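Five weeks with the Skosten bin-picking kit

2nd January
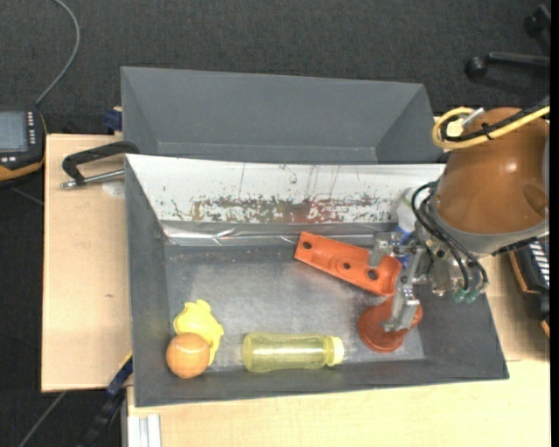 The front bin, with the ball, the bottle and the orange bracket still to go.

I signed up for the Skosten trial in November, mostly to stop Oluf Bjarnason from telling me about it. The deal is simple enough. Flasholm lends you the picking software and a support line, you bring your own arm and bins, and after 5 weeks you either pay $767 or give it all back.

Setup took me 7 evenings. The manual promises one, and I would like to meet the person who wrote it. Most of my time went into calibration, which wants the bins to stay exactly where they were when you started. Mine wandered. I now own more clamps than a man with no boat should.

Once it settled down, I got to like it. Bottles on their side are easy for it. Balls it treats as a personal insult — it goes in, nudges, thinks, and nudges again from the other side. Anything shoved up against a wall gets left until last, a policy I recognize from my own desk.

The run log says 667 picks so far. It also says "grasp uncertain" a lot, in a tone I find relatable.

Support is Boris Gashi, who answers fast and has never once blamed my lighting, though he was probably tempted. He did talk me out of the Stillex add-on, an odd thing for support to do, and I trusted him more after that.

Would I pay the $767? For the shop, yes. I still want a better answer on shiny parts, and Boris says the next update has one. I'll run the same bin again when it lands.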